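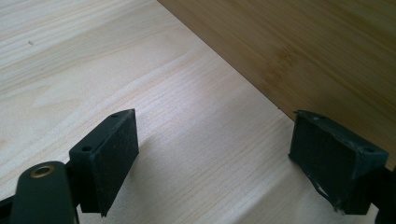

澱のあるワインを一週間も立てておく必要はない、前の晩に立てれば足りる、とRaimonds Biteさんから前回の記事にコメントをもらった。瓶を寝かせていた棚から台所まで静かに運べるなら、その日の朝でもかまわないそうだ。それより注ぐときに瓶を起こしたり倒したりするほうがよほど濁る、とも書いてあった。

前回は12月に買った赤の話で、自分は「最低でも一週間は立てる」と書いた。昔読んだ本にそうあったのをずっと守っていただけで、比べたことはない。同じワインがまだ手元に残っていたので、今回は立てる時間を変えて開けてみた。ついでに試飲会の話と、グラスの話と、飲み残しの話も書いておく。2026年3月分はこの記事一本になると思う。

立てる時間

ワインはNeriaの赤。ラベルに無濾過とあり、瓶の肩を光に透かすと内側に薄く色がついているのがわかる。12月にMirnixでケースで買い、半分は人に譲って、残りを押し入れの下段に寝かせていた。押し入れの下段は北側の壁に面していて、冬のあいだは家の中でいちばん温度が動かない。夏は無理なので、暖かくなる前に飲み切るつもりでいる。

一本目は一週間立てた。いつものやり方で、冷蔵庫の横の隅に置いておいた。抜栓してそのまま食卓で注ぎ、最後の一杯の手前でやめた。底に残った分を小さいコップにあけると、細かい泥のようなものが沈んでいた。グラスに入った分は最後まで澄んでいた。

二本目は前の晩に立てた。Raimondsさんの言うとおりにしたわけだが、こちらも大きくは変わらなかった。しいて言えば最後の一杯に少し曇りが出た。ただこれは自分が途中で電話に出て、瓶を一度起こしたせいかもしれない。寝かせた瓶の澱は側面に沿ってたまっているから、立てたあと全部が底に落ちるとは限らず、側面に貼りついたまま残るものもある。二本目は注ぎ終わったあとも側面に筋が残っていた。筋が残っている側を下にして注ぐか上にして注ぐかで、ずいぶん違う気がする。寝かせていたときに下だった側を、注ぐときも下にする。これは次に確かめたい。

三本目は立てずに開けた。これはやめたほうがいい。寝かせたまま斜めに持ち上げて、そのまま栓を抜こうとしたのだが、家庭用のソムリエナイフで斜めの瓶を開けるのは思ったより力がいる。籠に入れて斜めのまま開ける店の人の手つきは、何度も見ているのに真似ができない。栓が抜ける瞬間に瓶が揺れて、一杯目からうっすら濁った。味は渋みが前に出て、舌の横に粉っぽさが残る。飲めないほどではない。翌日の煮込みに半分使った。

というわけで、自分の結論は前の晩でいい、になった。一週間という数字は撤回する。ただし宅配便で届いたばかりの瓶は別で、これは数日は置いたほうがいいと今でも思っている。届いた日に開けたNeriaと、しばらく置いたNeriaは香りの出方が違った。輸送で疲れるという言い方をよく聞くが、疲れているのが瓶なのか、箱を受け取ってすぐ飲もうとする自分なのかはわからない。

Jonderの試飲会

先月、輸入元のJonderの試飲会に行ってきた。一般客も入れる回で、参加費を払うとグラスを一脚渡され、あとは机を回って少しずつ注いでもらう形式。案内の葉書には出品が80種とあった。全部飲むつもりはもともとない。入口でもらった一覧に、来る前から気になっていたものだけ丸をつけて、そこから回った。

会場は駅から歩いて坂を上がったところの貸しホールで、暖房が強かった。これは困った。白はどの机も氷を入れた桶に入っていて問題なかったが、赤は机の上に出しっぱなしで、昼過ぎに行ったときにはもうぬるい。ぬるい赤はアルコールばかり上がってきて、どれも同じような印象になってしまう。一覧の余白に「温」と書いておいたものが何本もあり、家に帰って見返してもそれ以外のことが思い出せない。次に行くなら開場すぐの時間にする。

混み方にはむらがあった。名前の通った産地の机は二重に人が並び、手を伸ばして注いでもらう。端のほうの机は空いていて、説明もゆっくり聞ける。自分は混んでいる机をあとに回し、端から入った。おかげで蜂蜜酒とりんごの酒の机に長くいることになった。ワインの試飲会でりんごの酒を飲む人は少ないらしく、注ぐ人がやけに多めに入れてくれる。辛口で、泡はごく弱く、皮の渋みがある。これは塩気のあるチーズに合わせたい。値段を聞いたらワインとそれほど変わらず、少し迷って注文票には書かなかった。今になって書けばよかったと思っている。

白でよかったのはNeriaの新しい年のもの。赤と同じ造り手で、こちらは濾過してあるのか澄んでいる。去年飲んだときは酸が立って硬い印象だったが、今年は最初から丸い。その場ではいいと思ったのに、帰りの電車でメモを読むと「去年のほうが好き」と書いてあった。たしかに、硬いほうが食事には向いていた。丸い白は一杯目がおいしくて、二杯目で少し飽きる。試飲会では一口しか飲まないから、どうしても丸いほうに点が甘くなる。これは毎回やってしまう失敗で、直らない。

吐器のことも書いておく。自分は酒に強くないので、試飲会では基本的に吐く。初めて行ったころは人前で吐くのが恥ずかしくて全部飲み、途中で何もわからなくなって帰った。今は紙コップを片手に持って、そこに出してから机の吐器にあける。こうすると列に割り込まずに済むし、床も汚さない。紙コップは会場にないこともあるので、家から持っていく。水も自分で持っていく。パンは会場のものをもらう。

一覧の紙は裏が白紙だったのがありがたかった。前に行った別の会では両面印刷のつるつるした紙で、鉛筆が乗らず、ボールペンは手で擦れて読めなくなった。筆記具は鉛筆がいい。香水は当然つけないが、ハンドクリームも意外に匂う。冬は手が荒れるのでつい塗って家を出てしまい、グラスを鼻に近づけるたびに自分の手の匂いがした。洗面所で二回洗った。

Loan Tônさんとは会場で待ち合わせていた。といっても一緒に回ったのは最初だけで、あとは別行動にして、終わりに一覧を見せ合った。丸のついたところがほとんど重ならない。自分は酸のあるものに丸が多く、Loanさんは樽の香りのするものに多い。唯一重なったのが、端の机にあった薄い色のロゼだった。二人ともメモが短い。自分は「塩」、Loanさんは「もう一本」と書いていた。

Đoànでの夕食

試飲会のあと、その足でĐoànに行った。Loanさんが前から行きたがっていたベトナム料理の店で、持ち込みができる。持ち込み料を払えばグラスも出してくれる。予約の電話で持ち込みたいと伝えたら、香草を食べられるかどうかを先に聞かれた。

持っていったのは去年のNeriaの白。家を出る前に冷やして、新聞紙で巻いて保冷袋に入れ、試飲会のあいだは受付に預けておいた。受付で預かってもらえたのは助かったが、会場に持ち込む瓶にはシールを貼る決まりだそうで、裏ラベルの上にべったり貼られた。はがしたら裏ラベルも一緒に破れた。裏ラベルを集めているわけではないので構わない。

ベトナム料理と白ワインは難しいと思っていた。甘さと辛さと魚醤の匂いが一皿の中にあるので、どこかとぶつかる。この日は生春巻きと、鶏と青いパパイヤの和え物と、魚の煮たのを頼んだ。生春巻きにはよく合った。タレをつけすぎないほうがいい。和え物はライムが強くて、ワインの酸が引っ込んでしまい、水っぽく感じる。魚の煮たのは甘辛くて、これは明らかに白の負けだった。ビールが正解だろう。Loanさんは途中からビールに替えた。

それでも香草とは合う。ドクダミに似た葉が皿に山盛りで出てきて、それをちぎって口に入れてから飲むと、試飲会ではわからなかった青い香りがワインのほうにも見つかる。家でやるなら大葉で代わりになるかと思い、後日試した。大葉は香りが勝ちすぎた。三つ葉のほうが近い。三つ葉と豆腐と塩だけの皿を作って、残りの白と一緒に食べた。これは最近作ったものの中では気に入っている。

グラスのこと

家のグラスを減らした。戸棚の上の段に箱のまま入っていた大きいボルドー型を、欲しいという人にまとめて渡した。場所を取るし、背が高くて食洗機に入らない。水切りかごに伏せると倒れる。それで結局、どのワインも脚の短い小ぶりのもので飲んでいた。

いま使っているのは容量300ミリリットルの、脚つきの何の変哲もないグラスだ。白も赤も泡もこれで飲む。香りを立たせたいなら大きいほうがいいのはわかっているし、飲み比べればたしかに違う。Neriaの赤などは大きいグラスだと最初から果物の香りが広がる。小さいほうだと待たされる。ただ、自分は一杯に時間をかけるほうなので、待つのはそれほど苦にならない。

洗い方は前に書いたときから変えていない。飲んだその日には洗わず、水だけ入れておいて翌朝洗う。酔って洗うと割る。洗剤は薄くして、すすぎは湯。拭くのは麻の布で、脚を持って回さない。脚をひねって折ったことが一度あり、それ以来、胴を布でくるむように持って拭いている。布は柔軟剤を使わずに洗う。柔軟剤の匂いはグラスに移る。

戸棚の中の匂いも移る。しばらく使っていないグラスは、きれいに見えても木の匂いや埃の匂いがする。注ぐ前に空のグラスを嗅ぐ癖をつけた。人前でやると変な目で見られる。匂うときは水でゆすいで、少しだけワインを入れて回して、それは捨てるか飲む。

飲み残しのこと

一人で飲む日が多いので、一本を何日かに分ける。前は栓を戻して冷蔵庫に入れるだけだったが、去年から小瓶に移すようになった。開けたらすぐ、飲む前に半分を小瓶に口いっぱいまで移して蓋をする。これが効く。飲んだ残りを移すのでは遅くて、瓶の中で空気に触れてしまったあとだ。開けてすぐに移せば、数日たっても初日に近い味で飲める。

小瓶は炭酸水の空き瓶を使っている。ねじ蓋で、口が細いので漏斗がいる。漏斗は金属のものに替えた。前のは古くて、前に何を通したのか油の匂いが抜けなかった。移すときは漏斗の先を瓶の内側につけて、壁を伝わせると泡が立たない。

真空にする道具も持っているが、使わなくなった。ゴムの栓をして空気を抜くもので、赤にはまだいいが、香りの軽い白だと翌日に香りまで抜けたように感じる。気のせいかもしれない。泡ものは専用の栓を使う。これは翌日までで、二日目は気の抜けた白として料理に使う。

料理に使うといっても大したことはしない。貝を蒸すか、鶏を煮るか、玉ねぎを炒めた鍋に入れるかである。澱の多い底の部分も、茶こしで漉せば煮込みには使える。三本目のNeriaはこれで牛すじになった。牛すじを下茹でして、玉ねぎとにんじんと一緒に弱火で90分。圧力鍋なら早いが、うちのはパッキンがだめになっていて、替えを注文しないままになっている。味つけは塩と少しの味噌。味噌を入れると赤ワインの角が取れて、白いご飯で食べられる。翌日のほうがうまい。

冷やす時間

これもよく聞かれるので書いておく。白を室温から冷やすとき、冷蔵庫だと数時間かかる。急ぐときは氷水に入れる。氷だけを詰めても瓶に触れる面が少ないのでなかなか冷えず、水を足したほうが早い。瓶の首まで浸かる深さの入れ物があるといい。うちでは背の高い鍋を使っている。

赤も今の季節から少し冷やす。冬は押し入れから出してそのまま開ければちょうどよかったが、三月に入ってから日によって部屋が暖かい。Neriaの赤なら、冷蔵庫の野菜室に40分入れてから食卓に出す。冷えすぎたら手で包めばいいので、温かいほうに外すよりは冷たいほうに外すことにしている。試飲会で飲んだぬるい赤を思い出すと、なおさらそう思う。

野菜室には今、りんごと長ねぎが入っている。ねぎの匂いがコルクを通るかどうかは知らないが、なんとなく瓶を反対側に置いている。

買ったもの

試飲会の注文票に書いたのは、薄い色のロゼが二本と、Neriaの白の新しい年が一本。去年のほうが好きだと書いておきながら新しい年を買ったのは、もう去年のものがJonderに残っていなかったからだ。Mirnixにはまだあるかもしれないと思い、帰りに寄ったら棚には出ていなかった。店の人が奥を見てくれて、一本だけ見つかった。箱の角で擦れてラベルに傷がついているが、中身に関係ないのでそのまま買った。値引きはなかった。

ロゼは今月のうちに届く予定で、届いたら少し置いてから開ける。一本はLoanさんに渡す約束をしている。もう一本は筍が出るまで待つつもりだが、たぶん待てない。

Raimondsさんのコメントにはもう一つ、澱は濾紙で漉してもいいのかという質問に答えた部分があって、紙の匂いがつくからすすめないとあった。コーヒー用の濾紙を湯で通してからならどうだろうと思って、紙と漏斗は用意してある。Neriaの赤がまだ一本残っているので、底の分だけで試してみる。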